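Biblioteca | Coleções | Índice | Glossário | Ajuda

Oficina > Construções partilhadas > Parte III > Capítulo 15

Capítulo 15
A garra de dois dedos: agarrar coisas moles

Quem chegou até este ponto do livro já tem, com toda a probabilidade, um braço que se mexe. Talvez se mexa aos solavancos, talvez faça um ruído de moinho de café quando a segunda junta inverte o sentido, mas mexe-se, e isso merece uma pausa e um café antes de continuarmos. O braço Utness que montámos nos capítulos anteriores foi pensado para caber numa bancada de garagem ou num canto de oficina partilhada, e até agora só lhe pedimos que fosse de um sítio a outro sem bater em nada. Chegou a altura de lhe dar uma mão.

Digo «mão» por carinho, porque a peça que vamos construir tem apenas dois dedos. Já vi muitos leitores entusiasmados quererem começar logo por cinco (eu próprio comecei assim, e guardo ainda numa caixa os restos dessa aventura, com uma quantidade de fio de pesca que prefiro não medir). Dois dedos bem alinhados, com um fecho suave e uma superfície que não escorregue, fazem quase tudo o que uma oficina pequena pede: segurar uma tira enquanto a cola agarra, levar uma peça de um tabuleiro para outro, manter um cabo afastado enquanto nós apertamos um parafuso do outro lado.

O que vai aprender neste capítulo

Começaremos pela geometria dos dedos e pela diferença entre uma ponta direita e uma ponta curvada. Passaremos depois ao motor e ao limite de corrente, assunto menos vistoso mas do qual depende que a peça chegue inteira ao destino. A segunda metade é toda dedicada aos materiais flexíveis — feltro, espuma, borracha fina, tecido — que são os que mais trabalho dão e, confesso, os que mais gosto me dão a mim.

Porquê começar pelo feltro

Num bloco de alumínio, os dois dedos fecham, encontram resistência e param. O motor sente o esforço, o controlador regista o aumento de corrente e o programa avança para o passo seguinte. Com uma tira de feltro a história é mais comprida. Os dedos tocam-lhe e ela cede; continuam a fechar e ela continua a ceder; quando finalmente a corrente sobe, a tira já pode estar esmagada, ou torcida, ou ter deslizado um bocadinho para o lado. E uma tira comprida traz ainda outra dificuldade: a ponta livre pende, balança, prende-se onde não deve, e faz alavanca sobre os dedos a cada mudança de direção.

Na nossa oficina aprendemos isto durante a montagem da Clenano, a pequena máquina de limpar filtros que servirá de projeto nos próximos capítulos. As vedações são tiras de feltro que têm de ser assentes ao longo de uma estrutura, e passámos boa parte de julho a descobrir todas as maneiras de as assentar mal. O diário dessa montagem vai na entrada 1462, e uma fatia generosa dessas linhas são queixas sobre feltro! A entrada 1345, que transcrevo no apêndice, é a primeira em que alguém escreveu apenas «ficou direita».

O controlador e os seus limites

Usaremos a placa Numier que já está ligada às juntas do braço e que ainda tem uma saída livre. Quem preferiu a placa Jansen no capítulo da eletrónica pode seguir o mesmo texto, trocando apenas os nomes dos pinos pela tabela do apêndice. Em ambos os casos, o valor que nos interessa é o limite de corrente do motor da garra. Comece baixo, com um valor em que os dedos mal segurem uma folha de papel, e suba aos poucos. Dá vontade de saltar logo para um valor generoso, eu sei, mas um limite alto esconde os erros de alinhamento, e depois passamos a tarde à procura deles no programa.

Antes de ligar a alimentação, abra e feche os dedos à mão, devagar, e ouça. Um curso limpo quase não se ouve. Se houver um ponto em que o movimento prende, desmonte e procure a rebarba — costuma estar no eixo, do lado de dentro, onde a lima não chegou.

Para este capítulo precisa do braço montado e calibrado, de cerca de 2 metros de tira de feltro, de um par de dedos (comprados ou impressos) e de uma noite sem pressa. Deixe a tira desenrolada sobre a bancada na véspera, para perder a curvatura do rolo.

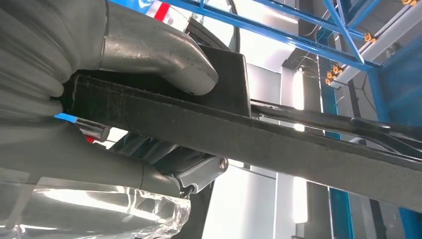 Porque é que a garra deixa escorregar uma tira de feltro mesmo quando os dedos estão bem fechados?

Quase sempre por falta de área de contacto: as fibras de fora cedem e deslizam sobre as de dentro, e apertar mais só esmaga o material. Aumente a superfície dos dedos ou forre-os com borracha fina, e reduza a velocidade nas mudanças de direção.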